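Category: Research News | Learning Systems

Priltach and Stuvo have completed the first phase of a joint effort to gather example tasks for a learning system intended to control two-armed household robots. The phase closed in March, and a summary was presented to partner groups on April 17, 2023. The examples are recorded entirely in simulation, in furnished rooms prepared by the Stuvo modeling group, with a human operator guiding both arms of the robot through each task from start to finish.

The effort is led by Vasanthi Herath, with Debashish Biswas responsible for the recording schedule and Sabina Wijesinghe for the review of completed examples. It forms part of Justance, a program that studies how much demonstration a robot needs before it can attempt a familiar task in an unfamiliar room. Under the plan agreed for this year, the partners will record 2000 examples across 16 room layouts.

Work in this phase centered on drawers and other low storage. Such furniture was selected at the request of the learning group, which had found that earlier collections contained many tasks at table height and few near the floor. Each layout places storage among ordinary furnishings, with different wall and floor finishes, so that the system is exposed to a range of surfaces while it learns the same motion.
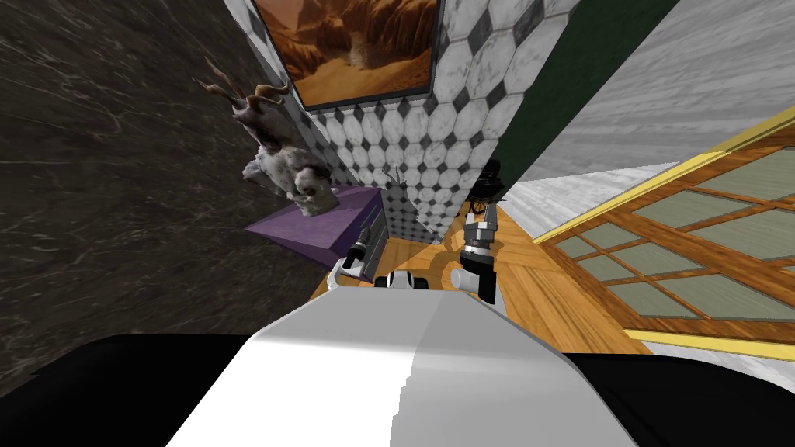
The simulated robot with its left gripper close to the purple cabinet in one of the furnished rooms.

Operators work in pairs. One guides the arms, while the other reads the task instruction aloud, starts and stops the recording, and notes any departure from the instruction. The pair exchange roles after 16 examples. Hafþór Brøndum, who trained the operators, asked that no one attempt to make the motions look mechanical or perfectly even. Small corrections of the hand are kept in the record, as are pauses of ordinary length – the learning group considers both to be useful material.

Instructions are written in plain language and kept short. A typical instruction names one piece of furniture and one action. Longer tasks, such as opening a drawer, placing an item in it and closing it again, are recorded without interruption and divided into steps at the review stage. Operators are not told where the divisions will fall.

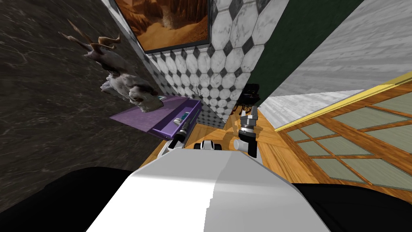

Drawer work in simulation: both arms extended, with the shallow violet drawer open at left.

Every example is stored together with its instruction, the positions of both arms, and the views from the simulated cameras. The body view takes in both arms and a good part of the room. A closer view, taken at the gripper, is used for the moments in which the fingers approach an item and the wider view offers little detail.

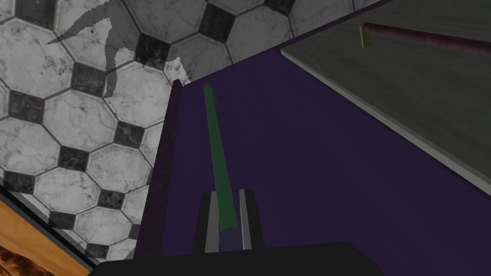

Ms. Wijesinghe's group reviews the recordings in batches. An example is accepted when the instruction has been carried out, the arms have remained clear of the walls, and the stored views agree with one another in time. Examples that fail on the first point are not discarded. They are labeled and held in a separate collection, which the learning group intends to use in teaching the system to recognize an unsuccessful attempt. Some eight layouts have now been reviewed in full, and the remainder will follow as operator time permits.

Two matters were raised during the review. The first concerns the starting position of the robot. In the early batches the robot was placed in much the same spot before each drawer, and Chathurika Dissanayake of the learning group advised that this would lead the system to depend on a fixed distance. The starting position is now varied slightly from one example to the next. The second concerns the use of the two arms. Operators tended to favor one arm and leave the other idle, even where the task could be shared. A revised instruction sheet now states which arm should lead. 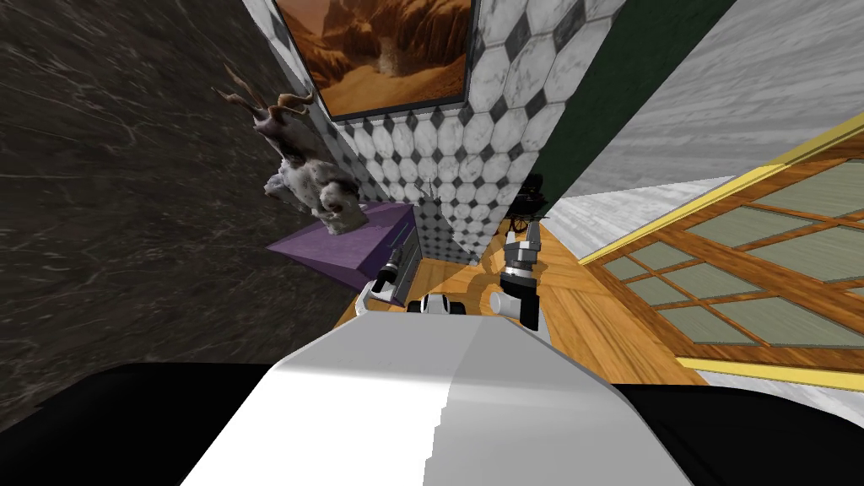
The revised sheet also sets out how operators should finish an example. Both grippers are to be drawn back from the furniture before the recording is stopped, and the arms should come to rest without touching each other. Batches recorded under the earlier sheet remain in the collection and carry a note to that effect.

The second phase will be carried out with Chatzigeorgiou, which will supply additional operators and host part of the review. Groups within the Justance program that wish to propose tasks for the coming layouts are invited to send a written instruction, together with a short statement of purpose, to Mr. Biswas. Proposals involving low storage and the use of both arms will be considered first.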